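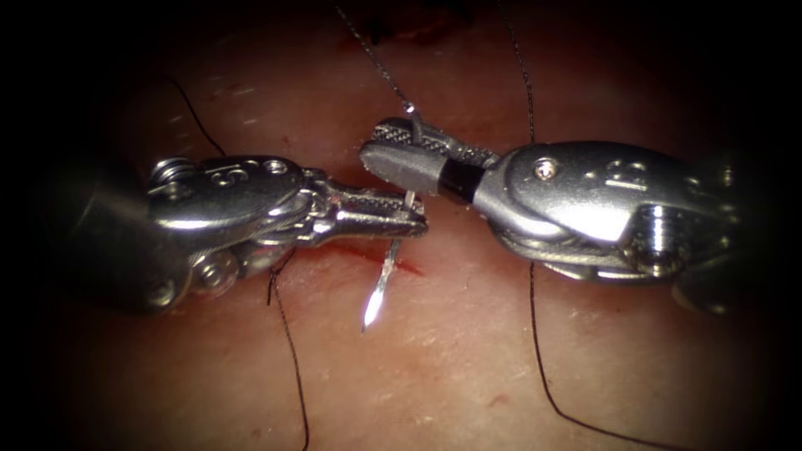
工单号：SD-77
站点：Sasundale 缝合实验室，双臂缝合单元
设备：Esov 双臂平台，控制柜为 Sidex，器械驱动座由 Gavalas 供货
提交人：Diane Lachance
处理人：Joanne Entwistle
优先级：中
类别：机械 / 标定
状态：观察中

问题描述（Diane Lachance）

十二月换过驱动座之后，2号臂（右侧）在接针时出现偏摆轴滞后。左臂送针到交接点，2号臂钳口到位、闭合，控制器报告夹持成功，接着左臂松开，针在2号臂钳口内绕夹持点转动，针尖方向偏离计划值。严重时针直接脱落，落在组织垫上，程序停在“针位姿丢失”。

不是每次都出现。连续跑交接循环，前面一段正常，跑得越久越容易出。断电重启、重新装器械以后会好一阵。左臂持针、2号臂只拉线的步骤没有异常。

已经做过的：
重启控制柜。
重新执行两臂回零。
2号臂换了一把新的持针器械，寿命计数从零开始。
更换组织垫，重新示教垫面高度。
以上都没有解决。

日志包已上传到工单附件目录，包含两臂关节数据、电机电流和夹持状态位。软件版本没有动过。

补充：报错时屏幕上是 E_NEEDLE_LOST，但往前翻会看到2号臂的偏摆跟踪误差警告。警告级别不停机，操作的人一般不会注意。

处理记录

09:10 Joanne Entwistle
收到。先看日志，暂时不要再换件。请确认两件事：第一，换驱动座以后有没有重新跑过器械啮合检查；第二，2号臂偏摆轴的零偏参数是沿用旧驱动座的，还是重新标过。

09:35 Diane Lachance
啮合检查跑过，通过。零偏参数沿用旧值，当时的交接单上写的是“同型号互换，免标定”。

09:50 Joanne Entwistle
“免标定”只适用于左右两侧都保留原转接盘的情况。这次连转接盘一起换了，零偏要重做。不过零偏错误应该表现为固定偏差，从第一个循环就有，和“越跑越容易出”对不上，所以估计不止这一个原因。

看了日志里的偏摆轴数据。指令反向的时候，电机侧位置先动，电流没有上升，隔了一小段电流才起来。左臂同样的动作没有这一段空程。空程在循环开头很短，到后面变长。这是典型的传动间隙，位置在电机编码器之后、器械腕部之前的某一处，可能是：
a. 器械内部钢丝松弛
b. 器械与转接盘之间没有完全啮合
c. 转接盘与驱动座输出轴之间松动

新器械也有同样现象，a 的可能性较低，但不能排除，请做对调。

对调步骤：
1. 两臂退到安全位，确认钳口里没有针，也没有夹着线。
2. 软件里选择“卸载器械”，等驱动盘归中后再拔。
3. 左右器械互换，登记序列号。
4. 分别执行啮合检查。
5. 不装针，跑空载偏摆往复，记录两臂电流。

10:40 Diane Lachance
对调完成。空载往复跑完，数据在附件目录的 swap 文件夹。2号臂仍有空程，左臂没有。装在左臂上的就是原来2号臂那把。

10:55 Joanne Entwistle
故障跟臂走，不跟器械走。排除 a。器械不用退回，先换回原位，免得寿命计数和臂的对应关系乱掉。

下面带针复现一次。我需要知道空程和针转动在时间上的先后。请按正常参数跑交接，不要降速，把跟踪误差警告临时改成停机级别。改的是配置里的 yaw_follow_warn，结束后记得改回来。
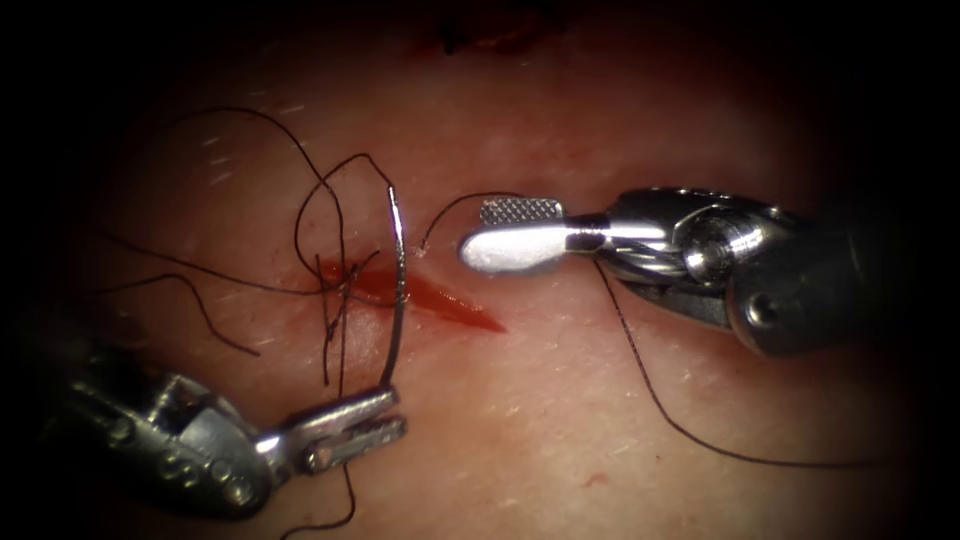 交接姿态下2号臂的偏摆轴要承受针和缝线两边的力，腕部一旦有间隙，钳口会向受力方向让过去，而编码器看不到这部分位移。带针复现时请注意缝线的余量，线绷紧的时候松开左臂，会把针转动的问题放大，结果不好比较。每次交接前先放线，再进交接点。

另外，垫面上的散线清一下。视觉模块跟踪针身时会把靠近针的深色线段误认成针尾的连线，位姿估计会跳。这和本工单的机械问题无关，但会混进日志，分不清是哪边引起的停机。

11:30 Diane Lachance
带针跑。第153次循环停机，触发的是跟踪误差，不是针位姿丢失。停机时针还在2号臂钳口里，左臂尚未松开。

停机后没有断电，按你的要求手动点动2号臂偏摆，正反各走一次。反向时能看出钳口不动，随后才跟上。正向没有。

11:45 Joanne Entwistle
很有用。间隙先出现，针转动是后果，夹持力不用调。之前有人建议把2号臂夹持电流从 300 mA 往上加，请不要加，钳口闭得再紧也补不回腕部的间隙，反而会把针身夹出痕迹，钢丝寿命也会缩短。

只有单向出现间隙，说明不太像整个转接盘松脱。偏摆由一对驱动盘差动输出，单侧有一个盘下沉或者没有完全弹起，就会是这个表现。请保持现状，下午拆转接盘。

13:20 Joanne Entwistle
已到现场。拆检顺序和结果：

卸下2号臂器械。器械背面驱动盘手动转动，无卡滞，盘面凸键没有磨损。
卸下转接盘。逐个按压浮动盘并松开。其中一个浮动盘回弹慢，按到底以后停在半程，轻推才弹出。其余回弹正常。
从驱动座侧观察输出轴，键槽完好。用手扳动输出轴，电机使能状态下没有晃动。排除 c。
把回弹慢的浮动盘取出，导向孔内有胶状残留，沿孔壁一圈。擦下来是透明的，质地发粘，不像润滑脂。

问了 Diane，驱动座到货时转接盘上贴着防尘膜，撕膜以后留有胶印，当时用棉签擦过表面。残胶应该是那时候被带进导向孔的。电机温度上来以后胶变软，浮动盘往下走，键的啮合深度变浅，于是反向时先空转一段。冷机重启以后又恢复，和报修内容一致。这一条是推断，没有做加热验证。

啮合检查为什么能通过：检查程序只在冷态执行，并且只判断扭矩是否达到阈值，不看达到阈值之前走了多少角度。半啮合状态下一样能过。

14:05 Joanne Entwistle
处理：
浮动盘及导向孔用异丙醇和无绒布清洁，压缩空气吹干。没有重新上脂，该部位设计为干运行。
其余浮动盘一并拆下清洁，有轻微残胶的也按同样方法处理。
弹簧比对过自由长度，与备件一致，未更换。
装回，逐个按压，回弹一致。
转接盘固定螺钉按对角顺序拧紧，用扭矩起子，数值见驱动座手册的安装页。

左臂转接盘没有更换过，这次只检查回弹，正常，没有拆。

14:30 Joanne Entwistle
重做2号臂零偏。方法如下，写详细一点，以后照做。

1. 装上器械，不装针。腕部摆到零位治具，治具编号写在盒盖内侧。
2. 关闭重力补偿以外的所有补偿项。
3. 偏摆从正向慢速靠到治具基准面，记录电机位置；再从反向靠，记录一次。
4. 两次差值超过手册限值则停止标定，回去查间隙，不要取平均值硬写进去。
5. 差值合格，取中值写入 arm2.yaw_offset，保存，重启控制柜让参数生效。
6. 重启后再靠一次，核对。

旧值已备份到 arm2_offset_old。新旧值之间有差异，方向与报修里针尖偏离的方向相同。也就是说固定偏差确实存在，只是被间隙盖住了，之前看起来像随机。

14:50 Diane Lachance
问一下，右手边的腕部相机要不要跟着重标？偏摆零位变了，相机是装在腕部前一节的。

15:00 Joanne Entwistle
相机外参不受偏摆影响，它的参考是前一节。但是视觉模块里“钳口尖端到相机”的变换是用偏摆零位算出来的，要重新生成。跑一次 tip_regen 就可以，不需要标定板。先把镜头前的保护窗擦一下，残留水渍会让尖端边缘提取不准。

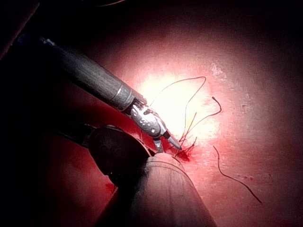

重新生成之后看尖端重投影误差。垫面反光较强的时候，金属钳口的高光会和背景的亮斑连成一片，尖端点容易落在高光里。做法是把照明调低一档，或者把臂移到偏离反光中心的位置再采。采集时钳口尽量离开线结，尖端周围如果有短线头，轮廓会被拉长，误差数值看着合格，尖端点却偏在线头上。

15:25 Diane Lachance
tip_regen 第一次没有通过，提示轮廓不闭合。照明降一档、移开位置以后通过。误差截图已上传。

15:40 Joanne Entwistle
看过了，可以。开始验收循环。

验收条件：
连续 300 次交接，不中断，中途不重启。
跟踪误差警告保持停机级别。
每次交接前放线，与复现时参数一致。
夹持电流保持原值。
跑完以后立即热态做一次正反向靠治具，差值与14:30的记录比较。

跑的时候不用一直守着，但换线时请在记录表上标注时刻，换线会有一段停顿，温度曲线上会有下凹，事后看数据的人需要知道原因。

18:15 Diane Lachance
300 次跑完，没有停机。中间换过线，时刻已标。热态靠治具完成，差值在限值内，比冷态略大，数据在 accept 文件夹。

针没有脱落。有一次视觉模块报位姿置信度低，自动重试后继续，看回放是线圈搭在针身上。没有计入故障，在记录表上写了备注。

18:30 Joanne Entwistle
数据确认。热态差值略大属于钢丝受热后的正常变化，左臂也有同样趋势。空程没有再出现，电流在反向时立即上升，两臂曲线形状一致。

yaw_follow_warn 请改回警告级别。暂时不想改回去也可以，但要在班次交接里写明，否则下一班遇到停机会当成新故障报上来。

结论

直接原因：2号臂转接盘一个浮动盘导向孔内有残胶，回弹不到位，热态时偏摆轴单向出现间隙。
附带原因：更换转接盘后没有重做偏摆零偏。
未确认项：残胶与温度的关系没有单独验证。

后续事项

一、已向 Gavalas 反馈防尘膜残胶问题，询问是否可以改用卡扣式防尘盖。等回复。
二、备件柜里剩下的转接盘安装前一律拆开检查导向孔，不能只擦表面。负责人 Diane Lachance。
三、交接单模板中“同型号互换，免标定”一栏，改为“仅换驱动座、保留转接盘时免标定”。
四、向 Sidex 提需求，啮合检查增加角度判据，并允许热态执行。对方已受理，没有给出版本计划。
五、器械对调记录补进各自的履历表。原2号臂器械在左臂上只跑过空载，寿命计数按空载规则计，不用人工修正。

次日 08:40 Diane Lachance
冷机启动，啮合检查通过，浮动盘手按检查正常。yaw_follow_warn 已改回。班次交接已写。

次日 08:55 Joanne Entwistle
工单先保持“观察中”，等 Gavalas 回复以后再关。如果偏摆跟踪误差警告再次出现，不要重启，保持使能，先手动点动正反各一次并保存电流，再打电话。重启以后现象会消失，数据也就没有了。

次日 11:20 Diane Lachance
收到。另外零位治具盒里少一颗定位销，昨天用的是备用销，已领新件，到货后放回盒内。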